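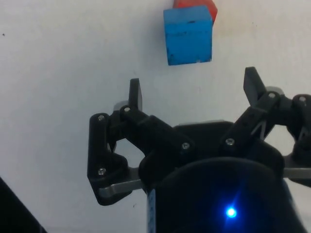
Februar, Heft Flurari, nach dem Mittagessen

Würfelbestand, Fortsetzung. Der blaue bleibt vorerst im Dienst, auch wenn die Ecke unten rechts abgestoßen ist und heller durchschimmert. Dazu kleine dunkle Schrammen oben und vorn, matt ist er sowieso. Würde man ihn verkaufen wollen, hieße das Patina. Wir nennen es Abnutzung und tragen es in die Spalte »Zustand« ein, die bisher aus lauter Strichen bestand.

Der rote liegt direkt dahinter und wie üblich schief dazu. Ausrichten lohnt nicht, in Jevitz haben sie das einmal mit Lineal gemacht und waren am Abend genauso weit wie wir, nur schlechter gelaunt.

Tischplatte: weiß, laut Putzplan sauber. Die dunklen Pünktchen sind trotzdem noch da. Spiritus probieren, aber erst an der Kante. Falls es in der Platte sitzt, wird es ab sofort als Orientierungshilfe geführt.

Nachgewogen wurde auch: blau 265 g, rot 339 g. Für angeblich gleiche Würfel aus derselben Lieferung von Tunstall ein beachtlicher Meinungsunterschied. Waage danach mit dem 560-g-Stück geprüft, zeigt 560. An der Waage liegt es also nicht, schade, das wäre die billigere Erklärung gewesen.

Offen:
Ersatz bei Flerkum anfragen, diesmal matt UND kantenfest, falls es das gibt
Gewichte auf die Unterseite schreiben (Bleistift, kein Edding, siehe letzter Eintrag)
Kiste mit den alten Würfeln suchen, stand zuletzt unter der Werkbank oder eben nicht

Rot morgen noch mal wiegen, vorher abwischen.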